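Getting Started with the Tumetari Desktop Service Kit
Part 2: Transferring the processor and memory

The Tumetari kit is supplied by Stirstead to repair centers and technical colleges that wish to automate routine work on desktop computers. It consists of a two-finger gripper, a wrist camera and the Cropper control software. This part of the guide assumes that the arm has been mounted and calibrated as set out in Part 1.

Before you begin

Disconnect the computer from power and remove the side panel. Secure the chassis to the work surface, then open the Transfer menu in Cropper and select the processor routine. Set the closing speed to 17 percent for the first run.

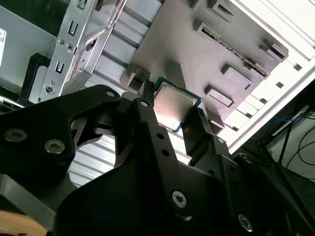 Grip force should be left at the factory setting until the operator has completed a full transfer without a fault. Higher force does not improve the hold and may mark the edges of a part. If Cropper reports code 357, open the fingers, return the arm to its home position and repeat the approach.

Setting the fixture

The part fixture must remain within reach of the arm at all times. Fasten it firmly, teach each pocket in turn, and save the positions under a separate name for each model of computer.
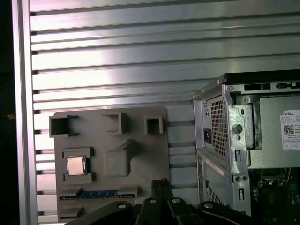
Fixture tray with processor and memory module in their holders, beside the open chassis.

Stirstead supplies the fixture as a print file, and customers may adjust the pockets to suit their own parts. Reteach every position after any change.

Working with memory

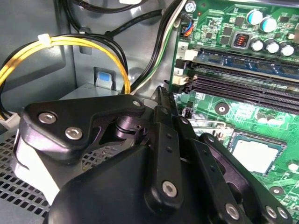 Memory routines in Cropper are taught one slot at a time. Bring the fingers in slowly and keep them clear of nearby wiring. Slot names in the software should match the labels on the board; where these read "1" and "2" beside the latch clips, enter the same numbers. Confirm that the clips are open before inserting a module.

Service and support

Stirstead advises inspection of the finger screws after more than 500 transfers. Replacement fingers may be ordered through Brolloneo. Requests for on-site training should be addressed to Ikechukwu Bako, Customer Training.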